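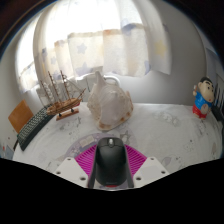

Lending Desk in Flenthorpe Keeps Old Office Gear in Use

3/10/18

Laine Šimkus opens the side door of the Gemach at nine and props it with a box of printer paper. By then there are usually people on the step. One wants a keyboard for a son who starts an online course the next morning. Another is bringing back a monitor she borrowed in February.

The Gemach is a free loan desk on Farkas Street in Flenthorpe. It lends keyboards, mice, monitors, power cords, headsets and a small number of laptops. There is no fee and no deposit. Borrowers write down a name and a phone number and agree on a return date.

"People ask me what the catch is," Šimkus said. "I tell them the catch is that you have to bring it back."

She started the desk after 20 years in the supply room at Fostitel, a billing company that moved out of town. When the office closed, the company was going to pay a hauler to take the equipment away. Šimkus asked for it instead and was given a week to get it out of the building.

"My brother had a van. We made a lot of trips," she said. "I had monitors in my bathtub for a while. I'm not proud of it."

The word gemach comes from Hebrew and is used for a free loan fund or lending closet. Šimkus first heard it from a neighbor, who had borrowed folding chairs from one for her daughter's wedding and told her she should set up the same thing for computers.

Last year the desk made 2,693 loans. Most were for small items. Šimkus says the laptops get the attention but the cords do the work.

"A person has a perfectly good computer and the charger quits. A new one can be 40 dollars. They don't have it until payday, so the computer sits there," she said. "I can fix that in two minutes."

Returns are better than she expected. A few things go missing every month, mostly headsets. She calls once, then calls again, and after that she lets it go.

"If somebody keeps a headset for a year, they probably need a headset," she said.

Rent is the main worry. The room costs 600 dollars a month, and the lease runs out this summer. The landlord has offered a smaller space upstairs, but there is no elevator, and many of her regulars are older. She has looked at a former shoe repair shop two blocks over. It has a ramp and a leaking roof – she is waiting to hear who would pay for the roof.

In the meantime she is not taking any more tube monitors or fax machines. She would like more laptop chargers, of any make, and someone who can work the desk on evenings when she has her grandchildren.

"They like to come in with me, but they plug everything in," she said. "Then I'm here until eight putting it all back."

The Gemach is open mornings, and donations can be left at the side door during those hours.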